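Frequently Asked Questions

Ordering from Hadness

What does Hadness make?
We manufacture hand tool parts and small hardware: socket adapters, hex keys, T-handles, spring clamps and replacement jaws for pliers. The current catalog lists 194 items. Our own brand is Hadness. The Clelis line is made on the same machines and sold only through distributors.

Do you sell to individuals?
No. We sell to importers, wholesalers and tool brands. If you need a single hex key or a replacement jaw, please ask a hardware store that carries Clelis.

What is the minimum order?
It depends on the item. Stock hex keys ship in cartons of 30 sets. Parts with your logo have a higher minimum, and the sales office will confirm it with your quote.

Can you make parts from our drawings?
Yes. Send a 2D drawing with tolerances and, if you have one, a sample. Keith Wihongi in our engineering office checks each drawing before we quote. Tooling is charged once and kept at our Sirasine plant under your company name.

How long does production take?
Stock items leave the plant in six working days. Custom parts take 37 days from the date you approve the sample. Orders placed in April can take a week longer - the heat treatment line is closed for service that month.

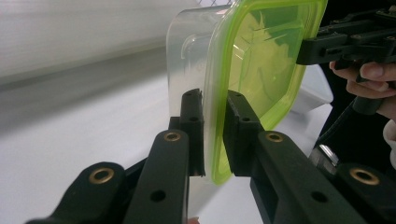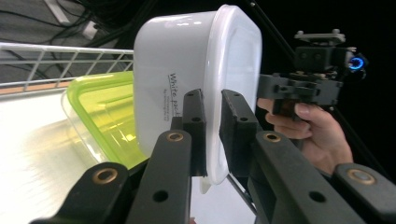
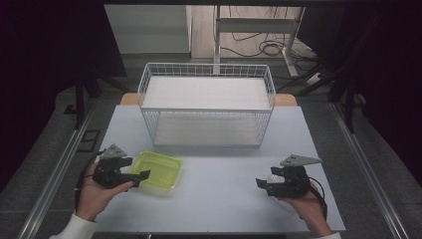 Plastic containers and hand-held grippers.

What steel do you use?
Most hex keys are made from S2 or chrome vanadium steel. Clamp bodies are carbon steel with a black oxide or zinc finish. A material certificate is available on request and should be asked for when you order.

How hard are the hex keys?
The standard S2 keys are hardened to 59 HRC. We can go softer for keys that will be used with a long T-handle, where a little bending is better than a snapped tip.

Can we get samples?
Up to five stock items are free. You pay the courier. Custom samples are billed at cost, and the amount is taken off your first full order.

Which packing can I choose?
Bulk bag, plastic holder, hang card or plain box. Artwork for hang cards should be sent as a vector file. We don't design cards, but we can send you a blank template.

What if parts arrive damaged or wrong?
Write to Berkay Ertürk in customer service within two weeks of delivery. Include the order number, the carton label and a photo of the parts. Please keep the cartons until you hear from us.

Do you ship by sea and by air?
Both. Sea freight is booked through Poojary unless you name your own forwarder. Air orders are packed in smaller cartons, so the carton count on your invoice may be different from the quote.

Page last updated January 25, 2022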